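**Lerent 小件物品库公开招聘小件物品整理员及编目助理的通知**

因 Marchand 专藏的整理与编目工作需要,Lerent 小件物品库(以下简称“本库”)现面向社会公开招聘工作人员。本次招聘遵循公开、平等、择优的原则,有关事项通知如下。

## 一、单位与项目概况

本库设于 Odville 市 Hiron 楼,主要承担日常小件物品的接收、整理、编目、保管和外借。所藏物品以家庭、学校及小型作坊日常使用的器具和零散用品为主,服务对象包括中小学教师、陈列设计人员、舞台道具人员、语言教学机构以及从事日用品研究的院校师生。

Marchand 专藏由 Marchand 家族分批移交,首批共 2000 件,品类涉及文具、缝纫用品、厨房小用具、五金零件、玩具部件、钥匙与锁具、瓶盖与容器附件等。移交时物品多为混装,原有清单以手写为主,同一物品在不同清单中名称不一,部分条目仅写“杂件”或“其他”。为尽早向读者和借用单位开放该专藏,本库决定设立专项整理组,自四月起开展工作。

整理组由收藏部直接管理,项目负责人为 Kamlesh Goel。

## 二、招聘岗位及名额

### (一)小件物品整理员,3 名

主要职责:

1. 按照作业单领取物品箱,核对箱号、封签和移交批次,填写开箱记录。
2. 对混装物品进行初步分拣,依次按用途、材质、尺寸归入相应的物品箱或分格盘。
3. 对物品进行表面除尘和基本清洁,清洁方式以收藏部下发的材质对照表为准。对照表未列入的材质,须先报项目负责人,不得自行处理。
4. 为已分拣的物品配置标签、袋具和衬垫,完成装箱。
5. 识别破损、缺件、疑似成套及来源存疑的物品,按规定单独存放并登记。
6. 每日收工前清理工作台面,归还工具,核对当日作业单。
7. 协助办理物品的出库、回库与例行盘点。

### (二)编目助理,2 名

主要职责:

1. 根据整理员提交的作业单,为每件物品建立目录条目,录入名称、别名、用途、材质、尺寸、颜色、完好程度和存放位置。
2. 统一物品名称,维护本库的名称对照表,处理同物异名、同名异物等情况。
3. 辨读原有手写清单,将清单条目与实物逐一对应;无法对应的,注明情况并列入待查目录。
4. 对整理员提出的归类疑问给出书面意见,必要时提交收藏部讨论。
5. 协助编写面向借用单位的品类说明。
6. 配合开展目录抽查,对抽查发现的问题及时更正。

两类岗位不得兼报。应聘者在申请表中可注明是否服从岗位调剂。

## 三、应聘条件

### (一)基本条件

1. 遵守法律法规,具有良好的职业操守。
2. 年满法定就业年龄,能够按本通知规定的时间到岗。
3. 工作细致,能够长时间从事重复性的手工整理工作。
4. 能够准确阅读和填写中文作业单。
5. 服从管理,遵守库房安全和保管制度。

### (二)整理员岗位条件

1. 双手操作灵活,能够取放和区分体积较小、外形相近的物品。
2. 具有正常或经矫正后正常的视力,能够辨别常见颜色。
3. 熟悉常见日用品的名称与用途。对五金零件、缝纫用品或文具中的任一品类有较多了解者优先。
4. 有仓储、配货、邮件分拣、图书上架、实验室器材管理或修理铺工作经历者优先。
5. 学历不限。

### (三)编目助理岗位条件

1. 具有大专及以上学历,图书馆学、档案学、博物馆学、语言学及相关专业优先。
2. 文字表达准确、简洁,能够以统一的体例描述外形相近的物品。
3. 能够熟练使用电子表格,录入差错率低。
4. 能够辨读一般手写文字。
5. 能够阅读英文或法文物品清单者优先。

本库对整理员岗位的应聘者不设工作年限要求。曾中断工作较长时间后重新就业的人员,以及已退休但身体条件适合的人员,均可报名。

## 四、工作内容说明

为便于应聘者了解岗位实际情况,现将整理工作的主要环节说明如下。请有意应聘者认真阅读,试做环节将以本节内容为依据。

### (一)领箱与开箱

整理员按作业单从暂存架领取物品箱,每次限领一箱。开箱前须检查封签是否完整,箱号与作业单是否一致。封签破损或箱号不符的,应停止开箱并通知当班负责人。开箱后首先观察箱内整体状况,记录有无粉尘、渗漏痕迹、尖锐物外露等情况,确认安全后方可取物。

箱底常有细小散件,如螺钉、纽扣、别针、垫圈等。取物时不得倾倒,应先取出体积较大、位于上层的物品,再用浅盘收集散件。空箱须翻检一遍,经同组人员复核后送回。

### (二)初步分拣

初步分拣以用途为第一顺序。整理员应将物品置于台面浅盘内,判断其主要用途,归入下列大类之一:

- 书写与办公用品
- 缝纫与编织用品
- 厨房与餐桌用具
- 五金零件与手工工具
- 容器、瓶盖及封口附件
- 玩具及游戏部件
- 个人随身用品
- 钥匙、锁具及挂件
- 待定物品

凡用途不能即时判断的,归入“待定物品”。每件物品的判断不宜耗时过长,待定物品由整理组集中讨论处理。实践中,待定物品常为某一器具脱落的部件,单独观察不易辨认,与同批其他物品对照后多可确定。

具有多种用途的物品,按其制作时的主要用途归类。例如,后来用于收纳纽扣的糖果盒归入容器类,盒内纽扣归入缝纫类,两者的对应关系在作业单备注栏中注明,盒与纽扣在装箱时应使用同一关联号。

### (三)细分与配套

初步分拣完成后,在各大类内按材质和尺寸继续细分。细分时注意以下事项:

1. 形状相同而尺寸不同的物品分格存放,不得混放。
2. 外观相近但材质不同的物品,以分量、光泽、触感等综合判断;仍无法判断的,材质栏填写“未定”。
3. 疑似成套的物品先行归拢,暂不拆分,由编目助理确认后再行处理。
4. 带有原包装或原标签的物品,包装、标签与物品一并保存。
5. 细绳、链条、橡皮筋等易缠绕的物品应逐件理顺,用纸卡固定后入袋。

### (四)清洁

清洁以不改变物品现状为原则。一般物品使用软毛刷和干布除尘。木质、纸质、皮质物品不得用水擦拭。金属物品上的锈迹、漆面上的旧标记、手写字样及修补痕迹均视为物品信息的一部分,应予保留,并在作业单中记录其位置。

### (五)标签与装箱

每件物品对应一个编号。体积允许的,以棉线系标签;体积过小的,装入自封袋,标签置于袋内并使编号朝外。不得在物品表面直接书写、粘贴或打孔。

装箱时重物在下,轻物在上;硬物与易碎物之间须加衬垫;同类物品尽量同箱。物品箱不得装满至箱口,应留有余量以便取放。箱外标签填写箱号、大类、细类和装箱人姓名,字迹须清楚。

### (六)编目

编目助理收到作业单和物品箱后,逐件核对并建立条目。条目名称采用通行名称,一物一名;地方叫法、旧称和外文名称列入别名栏。描述性文字以可观察到的特征为限,不作价值评判,不使用“精美”“少见”“老旧”等词语。尺寸以最大外形计量。颜色按本库色名表选填,色名表中没有相近颜色的,可另行说明。

条目须注明完好程度。完好程度分为完整、轻微磨损、破损、缺件、仅存部件等级别,每一级别均有对应的判定说明,录用后由收藏部组织学习。

### (七)复核与移交

每箱物品完成编目后,由另一名工作人员进行复核。复核人不得为该箱的整理人或编目人。复核内容包括编号与实物是否一致、名称是否符合对照表、存放位置是否准确。复核无误的,双方在作业单上签字后移入正式库架;发现差错的,退回更正,并在作业单上保留更正痕迹。

## 五、工作地点、时间与条件

1. 工作地点为 Odville 市 Hiron 楼本库整理室及编目室。
2. 实行每周 5 日工作制,周末及法定节假日休息。借用高峰期间如需调整,提前书面通知,并按规定安排补休。
3. 整理员的连续整理作业以 2 小时为限,其后应离台休息。编目助理可根据录入任务自行安排休息。
4. 整理工作以坐姿为主,台面与座椅高度可以调节。领箱、送箱时须短距离行走和搬运,较重的物品箱使用推车。
5. 本库提供工作服、手套、口罩、放大镜及常用整理工具。有特殊辅助器具需要的,可在申请表中写明,本库将予以配合。
6. 工作区域内不得饮食。饮水及用餐请前往休息室。
7. 个人包袋、饰物及零散随身物品应在进入整理室前存入储物柜。

## 六、聘期与待遇

1. 本次招聘人员签订固定期限劳动合同,聘期与 Marchand 专藏首批整理工作的期限一致。聘期届满后,经考核合格并有工作需要的,可以续聘。
2. 依法约定试用期。试用期内由收藏部安排带教人员。
3. 工资按本库同类岗位标准执行,具体标准在面谈时书面告知。
4. 依法缴纳社会保险,并享有法定假期。
5. 聘用人员可参加本库举办的物品保管、材质识别和编目规范等培训,培训时间计入工作时间。
6. 公共目录中将列出参与整理及编目人员的姓名。不愿署名者可书面提出。

## 七、报名办法

### (一)报名材料

应聘者须提交以下材料:

1. 应聘申请表,可在本库接待处领取,也可来函索取。
2. 个人简历。
3. 身份证明复印件。
4. 应聘编目助理者,另附学历证明复印件。
5. 简短陈述一份。应聘整理员者,请说明本人曾整理过的某一批物品及所用的分类办法,工具箱、文具抽屉、缝纫盒、教具柜等均可。应聘编目助理者,请任选一件日常小物品,撰写一段供未见过实物的人阅读的文字描述。

陈述以应聘者本人的实际经验和观察为准,不必追求文采。所附图片、草图或表格一并接受。

### (二)报名方式

材料可当面递交至 Hiron 楼接待处,也可邮寄至 Lerent 小件物品库收藏部,信封上请注明“整理组应聘”及所报岗位。邮寄材料恕不退还,请勿寄送证件原件。

报名于四月截止,具体日期以接待处公告栏公布的时间为准。逾期提交的材料列入备选,在名额空缺时予以考虑。

### (三)咨询

每周一下午,收藏部在 Hiron 楼接待处设咨询台,解答岗位职责、工作条件和报名材料等方面的问题。咨询不作为选拔依据,未到场咨询者不受影响。

## 八、选拔程序

### (一)材料审核

收藏部对应聘材料进行审核,重点查看基本条件是否符合、材料是否齐全以及陈述内容是否具体。材料不全但其他条件符合的,通知补交一次。

### (二)试做

通过材料审核者参加试做。试做使用本库教学用物品,不涉及 Marchand 专藏。

整理员岗位的试做内容为:领取一箱混装的小件物品,按本通知第四部分的要求进行初步分拣,填写作业单,列出待定物品并简要说明待定理由。评定时着重考察取放是否稳妥,归类是否前后一致,作业单是否清楚,台面是否整洁。完成速度作为参考,不设最低数量要求。

编目助理岗位的试做内容为:为若干件外形相近的物品编写条目,并对一份名称混乱的清单提出统一意见。评定时着重考察描述是否足以将各件物品区别开来,用语是否统一,录入是否准确。

试做过程中允许提问。应聘者遇有不认识的物品,可直接标为待定,不因此扣分。将无法判断的物品随意归入某一类别的,评定时予以相应扣减。

### (三)面谈

面谈由项目负责人 Kamlesh Goel 主持,收藏部和人事部门各派员参加。面谈内容包括工作经历、对试做结果的说明、到岗时间及合作意愿。应聘者可在面谈时要求参观整理室和正式库架。

### (四)录用

根据试做与面谈结果综合确定拟录用人选,其中试做结果为主要依据。拟录用人选名单在 Hiron 楼接待处公示。公示期间对名单有异议的,可向人事部门书面反映。公示无异议后,办理录用手续。未被录用者同样会收到书面通知。

## 九、保管与保密要求

1. 整理期间发现信件、照片、票据、个人证件或其他含有私人信息的物件,应立即停止翻阅,装入专用封套并交项目负责人处理。
2. 未经批准,不得将专藏物品带离整理室,不得对外发布未公开的清单和影像。
3. 发现刀片、针具、碎玻璃、不明粉末、不明液体、电池等物品,应按安全规程单独处置。
4. 物品在整理过程中发生损坏或遗失的,应如实登记并及时报告。按规程操作过程中发生的轻微损坏,不追究个人赔偿责任;隐瞒不报的,按本库制度处理。
5. 聘用人员不得为本人或他人收购、交换与本专藏有关的物品。

## 十、其他事项

1. 应聘者应对所提交材料的真实性负责。材料不实的,取消应聘或录用资格。
2. 本次招聘不收取任何费用,亦未委托其他机构或个人代办。
3. 应聘者个人信息仅用于本次招聘,招聘结束后按规定销毁或归档。
4. 参加试做者请着便于活动的衣服,长发请束起。
5. 需要无障碍通道或手语协助的应聘者,请在申请表中注明,以便接待处预先安排。
6. 整理员作业单、材质对照表及色名表的样张置于接待处,可供查阅,不外借。
7. 本通知由 Lerent 小件物品库收藏部负责解释。

**联系人:** Kamlesh Goel

**联系部门:** Lerent 小件物品库收藏部

**地址:** Odville 市 Hiron 楼

Lerent 小件物品库
四月 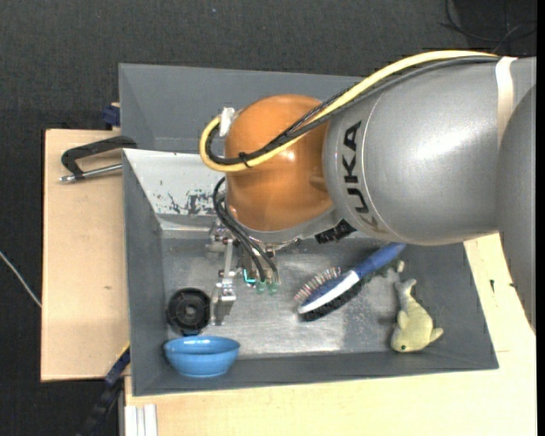

图:盛有各类小件物品的灰色长方形物品箱。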